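Bed-making

Bed-making is the household task of putting the coverings of a bed in order after it has been slept in, or of dressing it with clean linen. It takes in straightening the sheet, shaking and spreading the duvet or blankets, and setting the pillows in their places. The work is often done together with a quick tidy of the bed itself, as books, cards, chargers and clothes tend to gather there.

The term is used both for the short daily task and for the longer job of changing the linen. In the hotel trade the second is usually called a full change and the first a refresh.

Layers

A bed in a British home commonly has a mattress, a mattress protector, a bottom sheet, a duvet in a washable cover and one or more pillows in pillowcases. The top sheet and blankets that were usual before the duvet became widespread are now less often seen, though some households still prefer them in summer.

Pillows may be stacked, with a firm or quilted one underneath and a softer one on top. In children's and teenagers' rooms the top pillow is often a printed one, and may not match the rest of the bedding. 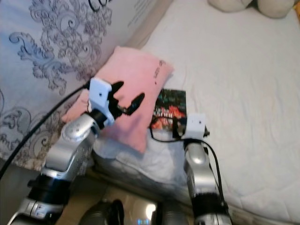 A pink pillow on a bed, with a small printed card or book on the white sheet beside it.

Clearing the bed

Small articles are normally taken off before any of the bedding is moved. Paper items such as cards, comics and thin books are easily creased when a duvet is pulled over them, and may work their way down between the mattress and the wall. Glasses and hard toys can be broken or sat on.

Where an object belongs is a matter of household habit. Some families keep a tray or basket near the bed for things found in it, while others return each item to its own shelf. Handbooks on housekeeping tend to favour the first method for children, as it allows the bed to be finished in one go and the sorting to be left until later.

Surrounding furniture

The layout of the room affects how easily a bed can be made. A double bed with space on both sides can be done by one person walking round it, or by two people working from opposite sides. A single bed pushed into a corner has to be made from the open side and the foot, and is sometimes pulled out from the wall for a full change. 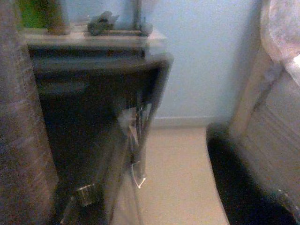 Bedside cabinets, bins and shelves placed close to the mattress reduce the room available for tucking in. They also catch the edge of a duvet as it is thrown. A gap the width of a hand is enough for tucking, but not for reaching fallen items. Flat surfaces near a bed quickly fill with odds and ends, and a small tidy of the nearest shelf is treated by many people as part of the same task.

Spreading the duvet

The duvet is taken by two corners, shaken to move the filling away from the bottom end, and laid so that the overhang is the same on both sides. On a narrow bed a standard duvet may reach most of the way to the floor. It can then be folded back at the foot or tucked under the mattress.

Patterned covers show clearly whether the duvet is straight. Covers with a repeated picture usually have a right way up, and the fastening, whether buttons, poppers or a zip, is placed at the foot.
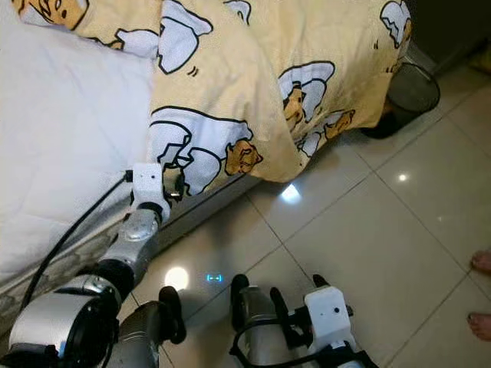 Tucking in is optional with a duvet. It keeps the cover off the floor, where it collects dust, and stops the duvet from sliding during the night. Against this, a tucked edge holds in warmth and damp, and some people leave the bed turned down for an hour before closing it. Loose corners that hang over a waste bin or a heater are lifted clear in any case.

Pillows

Pillows are plumped by pressing the ends together and are then set square to the head of the bed. The open end of the pillowcase is by custom turned away from the door, a habit that survives mostly in hotels and guest houses. Care tags are left inside the case where possible, although on decorative pillows they are often sewn into an outer seam and remain in view.

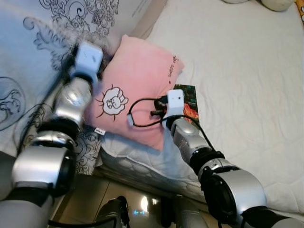

Cables are a more recent matter. Phone and tablet leads are commonly left lying across the pillow or sheet, and safety advice is that a charger should not be left plugged in under bedding. A lead is best unplugged, wound into a loose loop and put away before the pillows are straightened.

See also
Bed sheet
Duvet
Housekeeping
Pillowcase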